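4.2 Kitchen scenes and trial protocol

Of the kits under review, Skellside is the only one supplied with ready-made household scenes. The licence covers the simulator, the arm models and a task editor, and we used the kitchen package without changing its layout or lighting. Each task was run for 98 trials with the default controller, and a trial ended at success or after 400 control steps.

The first task group concerns handling objects near the sink. The basin is a demanding feature for planning - its rim and sloped walls limit the approach angles open to the wrist, and the tap takes up space behind it. Figure 3a is drawn from this group.

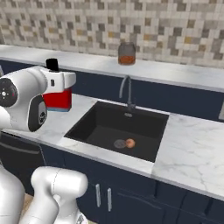 Figure 3a. Sink task group: red box held by the gripper to the left of the basin, with a peach beside the drain.

Contact settings were left at the vendor's values. Stidwood, the closest competing product, asks the user to set friction for each object, and this added 110 minutes to our preparation time. Skellside needed no such step, although its friction table is not open to inspection.

The second group covers the cooking area. Drawers and doors are modelled as jointed parts, and the task editor lists every handle by name. Reach was tested with the Nowakowski measure, applied at the start pose of each trial. 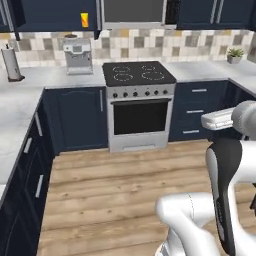 Figure 3b. Cooking area: gripper in front of the drawer stack to the right of the range.

Both groups were scored with the Dindard script supplied in the kit. Its logs record joint positions and contact events but omit planner time - we therefore measured the latter separately, as set out in Section 4.3.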